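Blog > Days Out > Skurnham
Posted in June by Harish Varma
Filed under: Robots, Days Out, Things I Didn't Understand at School

I had been promising myself a trip to the Zestgate open day ever since my neighbor mentioned it over the fence, and this year I finally got on the 81 bus to Skurnham and went. I was expecting big orange arms and a smell of oil, I suppose. What they do in that building is mostly software, and the first room I was shown into had a screen, a lot of folding chairs and a very good plate of shortbread.

The idea (and forgive me if I mangle it, I took notes on the back of a parking receipt) is that a household robot can do a great deal of its learning in a house that only exists inside a computer. Theirs is called Kotian, and it has rooms and hallways and doors like any other home. They began with what the guide called the playroom, and I was charmed right away, having pulled a wagon very much like this one up and down our street for most of my childhood. 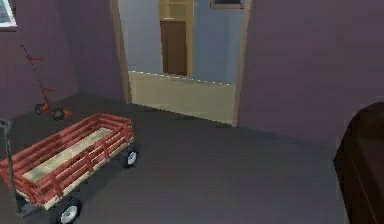
The red wagon and scooter in one of Kotian's simulated rooms.

Our guide explained that toys are a good test because they have awkward shapes. A scooter is mostly a pole and two wheels, and a wagon has all those rails, and a program trying to get from one side of a room to the other has to work out where the solid parts are and where the gaps are. A boy in the front row asked whether the robot was allowed to ride the wagon. She said she would put it to the team, and wrote it down — I do hope she did!

After that came a stop with a bare stretch of floor, a closed white door and a little gold disc tipped up on its edge. I could have listened to the talk about that disc all afternoon. Thin things are hard, it seems, because from one side they look like a plate and from another they look like a line.
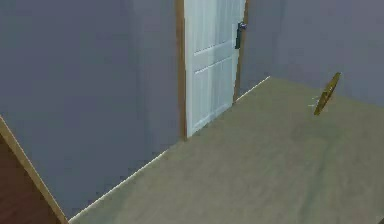
Kitchens, and then tea

The last part of the talk was on kitchens, which was the bit I had really come for. I am 81 bus stops from being handy in my own, and the thought of a machine that could put things back where they belong is very appealing to me. The kitchen view had a long beige counter with a white bottle on it, teal band near the top, and something small and dark way off in the corner that I squinted at for ages and never did identify.

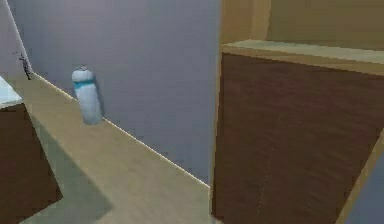
I asked how many versions of a task they run before they let a real machine try it, and got a long and friendly answer that I only partly followed. What I did gather is that they change the light and move things along the counter between runs, so the program can't simply memorize one spot. My mother rearranged our cupboards on much the same principle.

We finished at 3:15 with tea in the lobby, where a fellow from Skultbridge had a table of leaflets about evening classes. I took two. If you fancy going next June, get there early for a chair near the front, and bring a sweater for the demo room. I missed the first bus home and had to wait 21 minutes for the next one, which gave me time to finish the shortbread I had wrapped in a napkin.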